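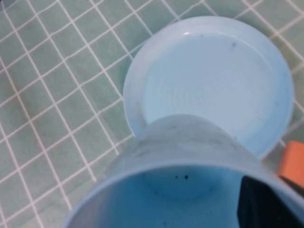
Sage-green tiles with white grout, and a light blue saucer.

Color in the small apartment: a visit to Cutton Street

The apartment on the second floor has only 89 square meters, and for eleven years every wall in it was white. The couple who live there wanted to keep the oak floor and the old doors, and to change all the rest. They asked the studio Hopkin for a plan, and the first answer was a surprise to them – paint the ceilings, leave the walls for later.

So the hallway now has a ceiling in dark plum, and the bedroom has one in a warm clay color. Both paints are from Cleramix, in the matte version, and each room needed 2 coats. The living room got a long, low bookcase under the windows, made by a small workshop in Pliretitz. It took the place of four different cabinets, and the owners told us they still miss one of them.

The biggest expense was the curtains. The heavy linen for three windows cost 3,906 with the sewing, more than the bookcase. In the evening, when the street lamps are on, one understands why they did it.

The study is not finished yet. There is a desk, a good lamp and many boxes. We will visit again in January, when the wallpaper should be up.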